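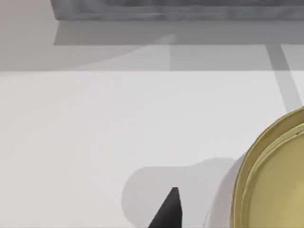
A gripper fingertip at the white tabletop, with a round gold-colored piece to the right. Rendered in Tarholm Kitchen 2.

Home Reviews Software Hardware Teaching Forum About

Tarholm Kitchen 2 from Furness: a long look at a small simulated kitchen
Reviewed by Ginevra Pace, October 13, 2020

I should say up front that I have a soft spot for kitchens. I learned to program arms in front of a sink full of plastic plates, and when Furness sent word in September that the second edition of their simulated kitchen was ready, I had my card out before I'd finished my coffee. It costs $145 for a single seat, with a year of updates. I've been living in it most evenings since, and I've grown very fond of it, even if a few things made me mutter at the screen.

What you get is a countertop world for manipulation work: surfaces, appliances, cookware, a gripper you can swap for your own model, and a tidy little script layer for setting things out and resetting them between runs. Installation took me 25 minutes, and most of that was the download. The manual is written by someone who clearly likes people (bless them), and the first lesson has you reaching for a pot lid before it says a word about coordinate systems.

The shadows won me over first. They're soft, and the hand throws one across the table as it works, so a policy that looks through a camera has to cope with its own shadow moving about. In the first edition the lighting was so even that everything seemed to float, and my colleague Braulio Chávez lost a good week to a grasping model that fell apart under a real desk lamp. I ran his old model in the new kitchen and it struggled there too — a little painful for Braulio, but just what I'd hope to see before going anywhere near hardware.

The bare white tabletop is plainer than I'd like. I know many people want a clean background to start from, and so do I, some days, but a choice of wood or tile would have been welcome, and at the moment you have to bring your own textures. The importer for those is fussy about file names. Use lowercase and leave out the spaces and you'll get along with it.

The props are where I spent my happiest hours. There are kettles in polished steel, a ridged wooden bowl, a bottle of olive oil with a green cap, and a green tea box with patterns printed all over it that I'd happily buy in a store. Shiny kettles are miserable things for a depth camera, and I'm glad Furness left them shiny. Having a handle arch up in front of the thing you're trying to reach is good practice too.

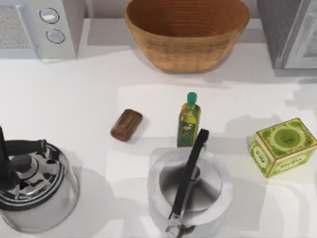 Can I run it on a laptop without a dedicated graphics card?
It will run, but slowly. On my old laptop I had to turn the shadows down to the lowest setting before the arm moved smoothly, and for batches of any size you'll want a proper card.

Speaking of batches, I left it going overnight for 2000 resets and came back to a kitchen still in good order, with one crash in the log that it had recovered from by itself. The contact physics are decent. Boxes tip over believably, and round things roll a touch longer than I'd expect on a real counter. I wrote to support about the rolling, and Elvia Lozano answered the same afternoon with a friction value to try. It helped quite a bit, though I'd still like to see it become the default.

If you already own the first edition and only need the arm to go from one place to another, I'd keep what you have. For anything that learns from camera images, I'd make the move, and I'm keeping my seat for the year. Next I want to try two arms at once, and I'll add a note here when I've had a proper go at it.

Related reviews
Esquivel parallel gripper, second look
Usden depth camera mount
Teaching pick and place with Baltazar Espinoza
Choosing a first desktop arm, by Jovita Figueroa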